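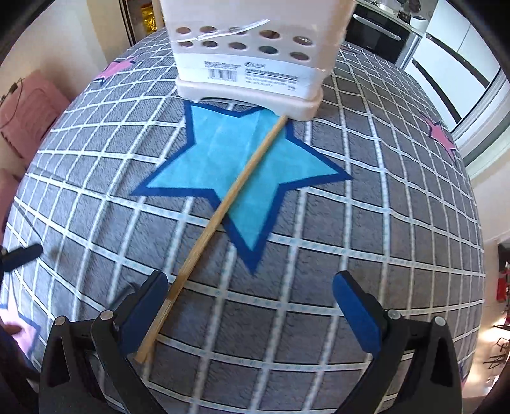

I've sold packing equipment for long enough to know what people ask first about the Velo packing cell, and it's never the payload. They want to know who has to program it. Your packers do, and there's no code in it. They pick up the hand-held grippers and do the job the way they'd do it anyway, and the cell learns from those runs. We start everyone on small, fiddly stuff. A thin wooden stick lying on a checked cloth is a great first task, because it's a skinny thing to close two foam pads on, and the white basket right behind it gives you an edge to work around. Once somebody's comfortable with that, your own products feel easy!

Who it's for

Small shops with a lot of mixed items. If you pack the same carton all day long, buy a regular case packer (I'm happy to sell you one, they're cheaper). The Velo cell makes sense when the line changes every couple of hours and half of what you ship is long, thin or an annoying shape.

What it was like at Vilton

Vilton packs kitchen and craft goods, and they were our first full installation, back in May. They recorded 1,514 demonstrations before we switched the arm on, nearly all of them done by the people who already worked the bench. I was a bit worried about that part. You're asking somebody to teach a machine the thing they get paid for, and you can't just breeze past it with a box of donuts. So we sat down with the crew before any hardware came in and went over the new shifts line by line: who stays on the bench, who moves to checking, what the pay looks like for each.

Nele Van Wijk ran the bench back then and she's the cell lead now. She told me the thing she likes best is that her wrists don't ache on the drive home. The thing she likes least is that it's quieter. Two people used to stand across from each other and talk all morning, and now one of them is over at the checking table. They've since moved the checking table closer, which I'd suggest to anybody — measure for it before we come and bolt things down.

The early Sunday shift is gone too. Most of the crew were glad to see it go, a couple missed the extra money, and Vilton ended up putting those hours into training time. Ask about that sort of thing early.
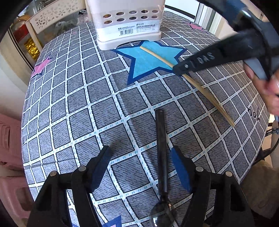
Two hand-held grippers, one pressed down on the stick.

Recording demonstrations

You can record alone or in pairs. I like pairs for anything long, with one person steadying and the other picking, and it gets people talking about how they do the job. You'll hear some arguments! The Dambrauskienė team spent a whole morning disagreeing about which end of a bundle you grab first, and they recorded it both ways.

Some things I tell every new customer:

Use whatever surface you've got. A busy pattern is fine.
Keep the clutter in. If there's normally a bin in the way, leave it there.
Stop when your hands get tired. Sloppy runs have to be thrown out later.
Let the slow, careful people record too, and pay everybody for the time.

What comes with it

One arm on a rolling base
Two hand-held grippers with spare pads
Recording tablet and dock
Light curtain and two stop buttons
Storage for 500 recordings on the tablet, with the rest kept on the base unit
Two days of on-site training for up to six people

The spare parts list for the arm is separate. Hustedetti handles repairs for us and they're quick on the phone before lunch, a little less so after.

Price and lead time

The hand-held recording set rents for $200 a week, and that comes off the price if you go on to buy the cell. The full cell leases at $1,736 a month, training included. I'd rent first. Put the set on the bench, let the crew play with it, and have them in the room when you decide. Call or write and ask for a bench visit, and tell me the most awkward thing you pack so I can bring the right pads.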